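From: Merle Sutcliffe
To: robotics-club list
Subject: Re: [club] drawer task, what counts as a finished run?

On Monday, the Corkano team wrote:

> Hi all,
>
> We've been going back and forth on the drawer task and would like a ruling
> before we record any more runs. The task sheet says "open the top drawer,
> put the item in, close the drawer." It doesn't say how far open, and it
> doesn't say whether the second arm is allowed to hold the cabinet still.
>
> Our cabinet slides when we pull. The other group (Plustholm) says theirs
> does too, but they've been counting runs where the drawer opens a finger's
> width and then the whole thing moves. We've been throwing those out. If
> they count, we have a lot more good runs than we thought.
>
> Also, who has the key to the supply closet? We need mat tape.
>
> Thanks,
> Corkano team

I'll take these in order.

How far open: far enough that the item goes in without touching the front edge of the drawer. If the gripper has to push the item past the edge, the run doesn't count. I'd like to avoid a number in millimeters because the items are different sizes and we would end up arguing about the ruler. Plustholm, please go back through your runs and drop the ones where the cabinet moved before the drawer was open enough. You don't need to delete them. Put them in the "partial" folder and add a line to the log saying what happened.

Second arm: yes, it can hold the cabinet. The sheet should have said so. The task was written last year when we had one arm, and I copied it over without reading it closely. Two things to watch if you do this. The holding arm has to be in place before the pulling arm touches the handle, and it has to let go and back off before you mark the run as done. A run that ends with an arm still leaning on the cabinet is not finished.

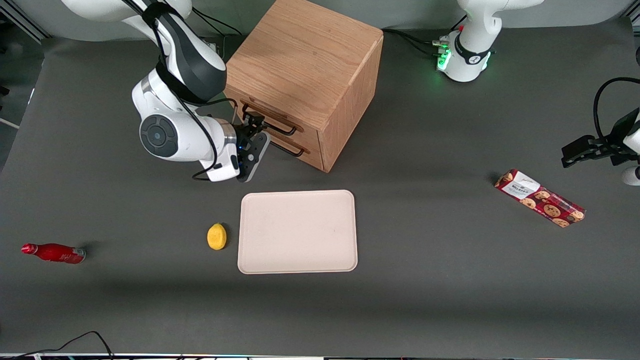 The start position is the other thing I want everyone to agree on, because it came up with both teams. A run starts with both drawers closed, the tray in the middle of the mat, and the items out on the mat, not on the tray. Arms can start wherever your script parks them, as long as nothing is gripping anything. The layout with the lemon right next to the tray and the cookie box way over on the other side is fine, and so is having the bottle lying down. What I don't want is a layout where every item is within a hand's width of the tray, since then we learn nothing about reach. Having the right gripper already down by the upper handle is allowed too, but write it in the log, because it makes the first step a lot shorter and we can't compare those runs with ones that start from the parked position.

On handles: several people have asked if they can pull from the end of the bar instead of the middle. You can. It tends to twist the drawer in its track, so expect it to jam now and then. If it jams, stop the arm and free the drawer by hand. Don't keep raising the pull force. Last spring we cracked a drawer front that way and it took most of a weekend to glue and clamp.

Cables: please keep them behind the cabinet or off the working side of the mat. A loop that's clear of the gripper in one pose can get caught in another. Run the whole script once at slow speed with a hand on the stop button before you record anything. I know this is slow. Do it every time you change the layout.

Logging: we have 2000 lines in the shared log now and a fair number of them just say "ok" or "bad." Please write what the arm did. "Missed handle, closed on air" is plenty. The Araújo group's entries are a good model if you want something to copy. Anyone whose entries are blank for the last 18 runs knows who they are -- fill them in while you still remember.

Supply closet: the key is on the hook inside the Usside room door, left side. There are two rolls of mat tape on the middle shelf. Use the cloth kind. The clear kind leaves glue on the mat and it takes forever to get off.

I'll put the new wording on the task sheet tonight. If you disagree with any of it, reply to the list and not just to me, so the other team sees it too.

Merle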